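I bought the Himer tray set in November, mostly out of irritation. Our old tray had warped, and every replacement I looked at was either tiny or priced like furniture. This one is a dark tray with a plate, a bowl and a cup, sold together by Zosmont for some 349 crowns. I expected very little.

The tray is the part I would buy again. It has a raised rim, a low one, and so far that has been enough to keep a spoon from sliding off on the stairs. The seller claims it holds 1775 grams. I put 700 grams of soup and bread on it and didn't feel like testing the rest.

The plate and bowl I'm less sure of. They stack, but the bowl eats up most of the plate, so there's nowhere left for a sandwich. And the colors -- pale lavender, blue, then a turquoise cup that shouts over both of them -- look like three sets got mixed up at the warehouse. The listing calls this "a calm palette." It isn't.

With a phone next to the plate, the cup ends up pushed to the edge. I don't love that with hot tea. 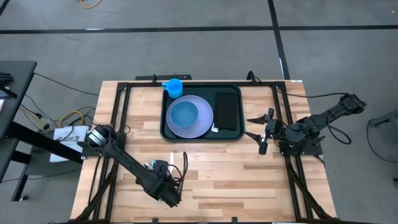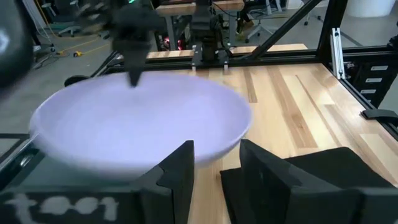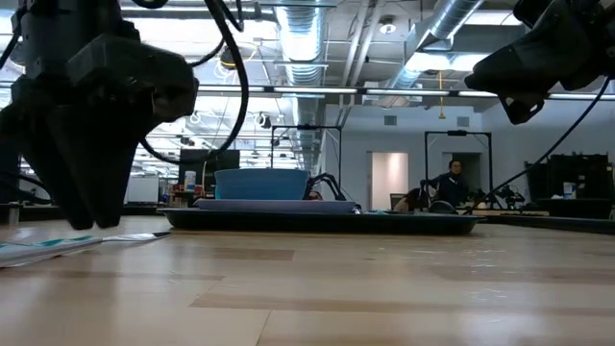

Filed under: Trays & Tableware

I'd give it 3 out of 5. The Blackburn tray is sturdier but comes with nothing on it, and the Stolon one has handles I kept catching on my sleeve. If you find the Himer tray sold alone, get that and keep your own dishes.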